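Part 7: Giving the old desktop a clean before you set up the backup

I'm assuming you've got the Tedport backup program on a stick by now (if not, go back to Part 2 – I'll wait). My own machine had sat under the desk since July and the fans sounded like a hairdryer, so I always do the dusting first.

1. Shut the computer down properly and switch it off at the wall.
2. Pull out every cable. I put a bit of tape on each one with its name on, as I never remember which went where.
3. Lay the tower on its side somewhere flat with good light and take off the side panel.
4. Touch bare metal on the case before you touch anything else.
5. Blow the dust out in short puffs. Hold the fan blades still with a finger while you do it!

Caution: never open the power supply itself, even unplugged. Dust it from outside and leave it at that.

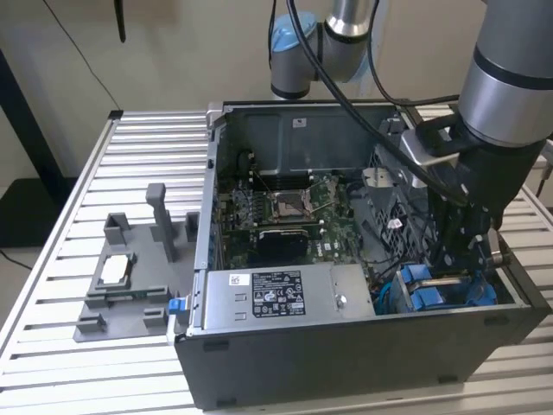 Fig. 38. Tower on its side with the side panel off. Power supply near the front edge, motherboard behind it.

6. Put the panel back, plug everything in and switch on.

Note: if you get no picture, push the memory sticks down firmly (power off first) and try again. Ursina Prantl wrote in to say hers took two goes, and mine did too.

Once you're back at the desktop, plug in the stick and go on to Part 8.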